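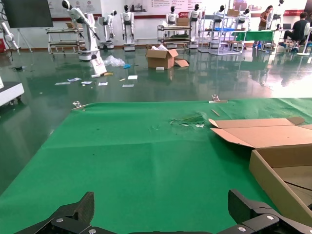

Última atualização desta página: 11 de fevereiro de 2018

Oficina partilhada Massawe monta bancada de dois braços para acondicionar cabos

A Oficina Partilhada Massawe informa os seus membros e parceiros de que entrou na fase de ensaios a bancada robotizada desenvolvida no âmbito do projeto Sirkau. A montagem, iniciada em julho, destina-se a uma tarefa modesta e repetitiva: colocar cabos enrolados em caixas de cartão e fechar as tampas. O trabalho é coordenado por Mwanahawa Nyaga, responsável pela área de automação, com a colaboração de Imani Gachanja, a quem cabe a programação dos movimentos.

A bancada ocupa a zona central da sala, sobre o pavimento de epóxi verde. A superfície de trabalho é forrada com um pano verde, fixado com grampos metálicos na borda mais afastada dos braços. A opção por um revestimento têxtil foi tomada depois de os primeiros ensaios, feitos diretamente sobre o tampo, terem provocado o deslizamento das caixas sempre que os dedos da pinça pressionavam as abas. O pano apresenta já desgaste e deverá ser substituído antes da próxima série.

Cada ciclo parte de uma caixa aberta, com a tampa rebatida para trás. O cabo é enrolado e depositado no interior, seguindo-se o fecho das abas laterais e, por último, o encaixe da lingueta.

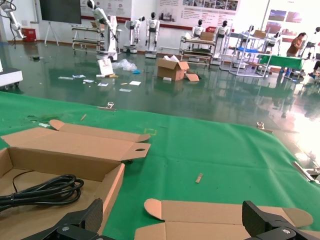 O fecho continua a ser a operação mais exigente. O cartão canelado não se dobra sempre pelo mesmo vinco e uma diferença de poucos milímetros basta para que a lingueta fique fora da ranhura. A equipa decidiu, por isso, tratar o acondicionamento do cabo e o fecho da tampa como duas rotinas independentes, que podem ser repetidas em separado sem obrigar a reiniciar o ciclo completo.

Até à data foram registadas 801 tentativas, das quais 300 dizem respeito exclusivamente ao fecho. Os registos encontram-se disponíveis para consulta no computador da oficina, mediante pedido à coordenação.

As pinças têm dois dedos pretos, de face texturada, aparafusados à base. Segundo Mwanahawa Nyaga, a geometria dos dedos foi revista várias vezes. «A versão inicial agarrava bem o cabo, mas marcava o cartão. A atual abre mais e permite empurrar a aba sem a vincar», explica a coordenadora. O desenho das peças será depositado no arquivo comum, onde qualquer membro o poderá descarregar e modificar.
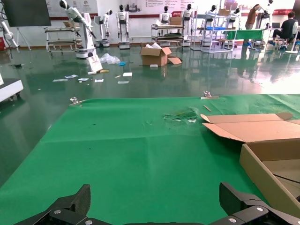 Imani Gachanja sublinha que a disposição dos objetos sobre a mesa é alterada deliberadamente entre séries – a caixa pode ficar mais próxima da borda, rodada ou encostada a outra –, de modo a evitar que o programa dependa de uma posição única. A iluminação da sala, que produz reflexos intensos no pavimento, obrigou também a rever a regulação das câmaras.

A aquisição do material foi parcialmente suportada pela Dorent, que cedeu cabos e caixas para os ensaios. A Stallcombe assegurou o apoio à montagem mecânica e a formação de 17 membros em procedimentos de segurança. Só as pessoas que concluíram essa formação estão autorizadas a operar os braços, mantendo-se a obrigação de haver sempre um segundo membro presente na sala.
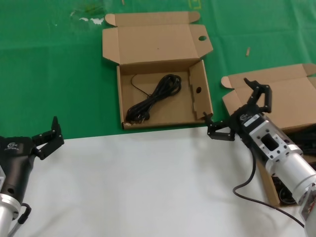 Cabo enrolado no interior da primeira caixa, entre as pinças dos dois braços.

Na fase seguinte, a oficina pretende encadear o enchimento de duas caixas colocadas lado a lado, com os dois braços em funcionamento simultâneo. Está igualmente prevista a publicação de um guia de montagem, com a lista de peças, os esquemas de ligação e as regulações adotadas.

Os membros interessados em acompanhar os ensaios devem inscrever-se junto da receção. Cada sessão admite no máximo 10 participantes, e não é necessária experiência prévia em robótica. Durante os ensaios, a circulação junto à bancada fica reservada à equipa do projeto, mantendo-se as restantes áreas da oficina abertas no horário habitual.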